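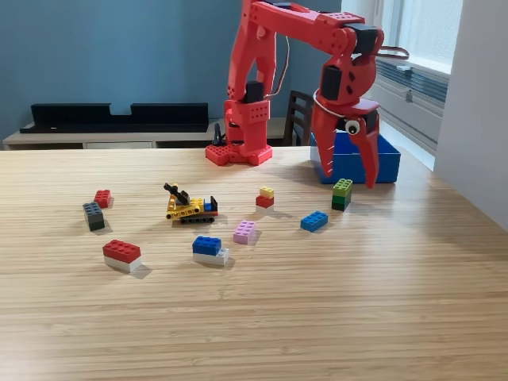
Gisuvon finger comparison: data card

Maintainer: Rohani Tarigan
Hardware and printing: Raymonde Melnyk
Status: second release, September

Summary

Gisuvon is a small set of tabletop pick-and-place recordings made with one type of low-cost printed arm. We wanted to know how much the shape of the fingers matters when everything else stays the same. The task is always to pick up toy bricks and drop them in a blue bin at the side of the table.

Two finger designs are compared. Hawthorne is short with a flat inner face. Bruscombe is longer and tapers towards the tip. Both fit the same wrist and use the same servo settings, so a swap needs no changes in the controller.

Contents

- up to 3,000 episodes, split evenly between the two designs
- joint positions and gripper opening for every time step
- colour video of the table
- a text label for each episode (finger design, target, outcome) 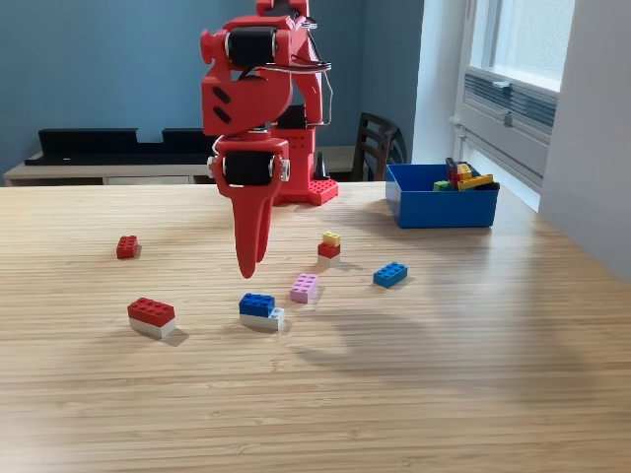
Episodes are stored one per folder. An episode ends when the operator marks it as done or after the time limit, whichever comes first. Failed picks are kept and labelled as failed – please don't filter them out before reporting a success rate.

Targets are single bricks, short stacks and, in part of the set, a tracked vehicle. Stacks may come apart when gripped. The label for this is "split", and it counts as neither success nor failure. 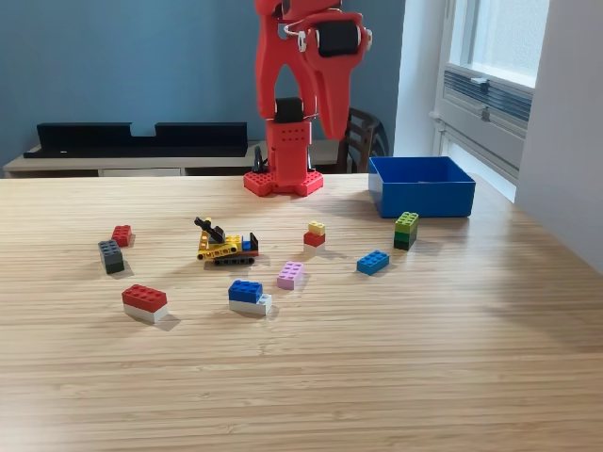 Arm, bin and brick targets on the table, with the tracked vehicle left of centre.

Known problems

- Daylight from the window changes a lot between episodes. Recordings made on the Sunday are the brightest.
- Version 7 of the Skorkska controller logs gripper opening one step late. Version 8 fixes this. The version is given in each folder's info file.
- Bin position was not measured and varies between sessions.

Use

The set is meant for comparing grippers and for testing small policies. It is too narrow for general claims about grasping. Send corrections to Rohani, and questions about the print files to Raymonde.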